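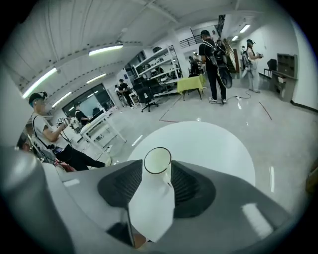
Ticket: Handheld gripper sessions, rule set 3 rejected at intake
Product: Kenov capture suite
Status: Reopened
Priority: Normal
Component: Session rules / marker check

Reported problem
Intake threw out 16 of 108 episodes from the cup task. Every one carries the same reason: "marker not resolved at start." The vendor's first reply was that our operators are not following the Votard practice sheet. I have read the sheet. It tells operators to "present both grippers clearly" before the first move and doesn't say for how long, at what height, or which way the cube should face. I don't see how anyone follows that or breaks it.

Steps already tried
1. Recalibrated both grippers. No change.
2. Swapped the left and right units between two operators. The rejections did not follow the hardware.
3. Wiped the cube faces and checked the print for scuffs. Looked fine, no change.
4. Lowered the intake threshold one notch. Fewer rejections, but two episodes got through with the right gripper pose jumping sideways. Put it back where it was.

Reply from support
Please confirm that operators hold still for 900 ms before picking up the cup, per the recommended workflow.

Our response
Where is that written? It is not in the practice sheet, not in the Plarnuner setup guide, and the capture screen shows no countdown. If 900 ms is a requirement, it belongs in the rules and the software should check for it while the operator is still standing there. Finding out at intake the next morning is no use to us.

We did go back through the rejected episodes. In 13 of them the operator starts moving almost at once. The other three hold still for well over a second and were rejected anyway, so I am not ready to accept that the hold explains all of it. 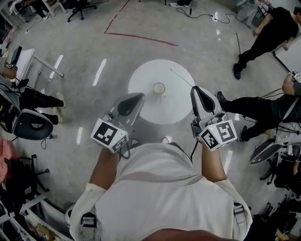 Does the hold still count if only one gripper's cube is readable?
Both cubes have to be resolved at the same moment, and the 900 ms starts over if either one drops out.

Second look at the three leftovers
All three were recorded after 4 p.m. with the wrists rolled inward. Could be glare on the cube faces, could be the angle, could be both. I ran 120 short test holds, half with wrists level and half rolled in, same operator and same lights. All of the level ones passed. Nine of the rolled ones failed. That points to angle, but it is one operator on one afternoon and I would not write a standard on it.

Interim rules on our side
- Wrists level at the start, cube faces turned up toward the head camera.
- Hold until the spotter says go. Spotter uses a timer, no guessing.
- Keep gripper cables below the wrist so they don't cross a cube.
- If the start was bad, stop and redo it. Do not save it and hope.

The Zarei checklist also wants a full recalibration between operators. We dropped that for now. It costs time on every handover and I have yet to see a number showing it helps.

Still open
- Support to publish the hold time in the practice sheet, with an angle limit.
- Support to add a live pass/fail light on the capture screen.
- Us: repeat the wrist test with a second operator, morning and late afternoon.

Please leave this ticket open. It was closed once already as "user training" - the sheet has not changed a word.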